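Home Forums Automation Buying & Budgets New posts Search
5 min read

Second bimanual station -- what would you cut?

obed_adjei
Need to get a number in by May and I'm stuck. We have one two-arm table running now, desk-supplies tasks mostly. Boss wants a second one. I have a quote from Harkbridge for the arms + grippers and it eats nearly the whole budget before I've bought a table. So what do people cut? Cameras, spares, table, props? Current setup so you know what kind of work we mean:

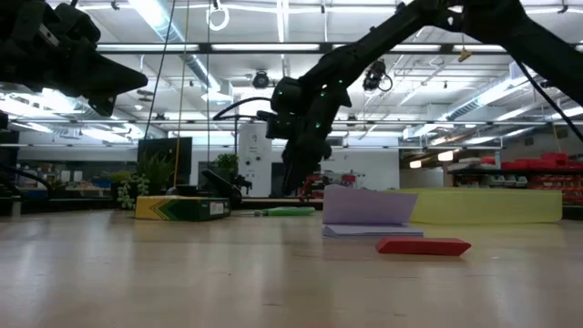
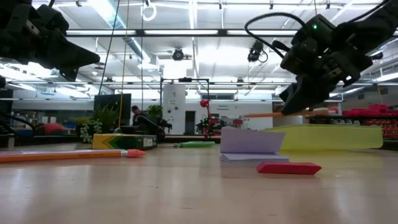 Two-arm table, stationery set out. Orange pencil in the gripper in the second one.

Everything has to match the first station close enough that we can move tasks between them.

kwadwo_n
don't cut spares. whatever you do. we run 11 arms here and the thing that stops us is never the arm, its fingers and cables. quote should have a spare gripper in it, if it doesnt ask again

zdislava_v
Disagree a bit. Spare fingers yes, spare whole gripper no, not for two stations. You already own the spare -- it's on the other table. Annoying for a week, sure. But a gripper sitting in a drawer for a year is dead money.

kwadwo_n
"annoying for a week". Harkbridge quoted us 7 weeks on a gripper last time. seven. so now you have no second station AND half a first one

zdislava_v
OK that's a different story. Ours come through Batico and lead time has been fine. Get the lead time in writing Obed, then decide.

Loubna M.
What is the second station for? Serious question, you didn't say. More hours on the same tasks or new tasks? If it's more hours then I would look at a second shift on the table you have before spending anything. We did that at Closthorpe for 6 months and the purchase request was much easier to get signed after, we had usage numbers to show.

obed_adjei
More hours mostly. Second shift is hard, building closes early and I'd be the one staying lol. But fair, I don't have usage numbers. Should of started logging in the fall.

Gervasio_S
Start logging tomorow. Even a spreadsheet. Finance people like a sheet with hours on it more than any paragraph you write.

On the cut list: table. Everyone orders the fancy aluminum frame thing. We use plain wood tops on heavy legs, bolted. Yours looks like a light wood top too, get the same again and stop there. Watch the finish though, I see the ceiling lights reflecting in both of your pictures. Matte top next time. Costs the same.

obed_adjei
Matte on one and shiny on the other though? Then they don't match.

Gervasio_S
Redo both. Cheap compared to arms.

zdislava_v
No no no. Don't touch a working station in the middle of a budget ask. Buy same top, same finish, live with it.

Loubna M.
With Zdislava on this one. Change one thing at a time.

duct_tape_dan
Lines people forget, from my own sad history:
- shipping, and the crate going back if they want it
- power drops. electrician was more than the table for us
- mounting plates
- a second PC. you will think you can share. you can't
- consumables!! paper, pencils, erasers, markers. sounds like nothing. folded paper doesn't last and the pencils get chewed up. buy cartons of the same brand up front or the store changes the color on you and now your props don't match either

kwadwo_n
+1 consumables. we put it as its own line, finance laughed, then we went over it

obed_adjei
Good list thx. Electrician not in my sheet at all. Props I've been buying on my own card, guess that stops.

Anyone used Duggan for refurb arms? Their price is way under Harkbridge.

kwadwo_n
used them once. arms fine, paperwork slow. warranty was short so read that page twice

zdislava_v
I wouldn't mix refurb and new on one table. Left arm one age, right arm another, you'll be chasing small differences forever. If you go refurb then both arms refurb.

Gervasio_S
We mixed. Worked fine after calibration. People worry too much about this.

zdislava_v
Your tasks are boxes. He's picking up pencils.

Gervasio_S
ok thats fair

Loubna M.
Also ask for it in two phases. Phase one arms, table, PC, power. Phase two extra cameras and the spare gripper. If they only approve the first you still have something that runs. One big number gets sent back, at least in my place.

kwadwo_n
careful, phase two never comes. put the spare in phase one

Loubna M.
Ha. OK, spare in phase one if the lead time really is what you got.

obed_adjei
Draft as of 10 Feb 2021: phase one = 2 arms w/ grippers, 1 spare gripper, same table top as now, PC, electrician, plates, shipping, consumables line. Phase two = cameras beyond the basic ones + matte tops for both if anyone cares by then. Emailed Harkbridge for lead time in writing, and Duggan for a price on a pair. Will post back when they anwser.

duct_tape_dan
ask Harkbridge if the cables are included. ours weren't

obed_adjei
...checking. they are not on the quote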